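Home | Ask | Topics | Members | Sign in

Filed under: Kitchen & Dining > Tableware > Plastic

Everyday plastic plates and cups, worth keeping for a snack table?

Posted 11/2/21 by Tharun Kurian

We have a white table that we put snacks out on, mostly fruit. On it I keep an orange plate, a light blue tray, a wicker basket and a couple of cups, pink and yellow. I want to settle on one thing for the apples and put the rest back in the cupboard. The table isn't big and people set their drinks down wherever there is a gap.

The plate has a raised rim, so an apple shouldn't roll off. The tray holds more but the sides are low. The basket looks nicest but I don't know how you clean wicker.

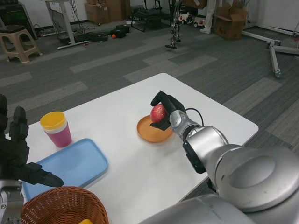

Page last changed: July, by moderator (title edited)

Budget is $15 if I need to buy something. I'd prefer to use what I have.

flarkness_jo

Plate for the fruit, tray for everything else. I did this at our office in Zavavport, where we get 18 people through on a busy day. Put two or three apples on the plate and refill it. If you pile them up, the rim won't help. The tray can take napkins and wrapped things, which don't roll.

Keep the cups nested at the back of the table until somebody wants one.

For the wicker, use a soft brush when it's dry, then a damp cloth with a drop of dish soap. Don't soak it. Let it dry all the way before you put anything in it. I line mine with a dish towel and change the towel once a week.

Mwaipopo

Basket. Air gets to the fruit from underneath. I've had apples go soft on a flat tray where they sat on a wet spot. Wash and dry them first whatever you use.

jovasgate22

I'd just use a bowl. You can get a decent one for under $15 at a thrift store.

Back to Tableware | Newest | Unanswered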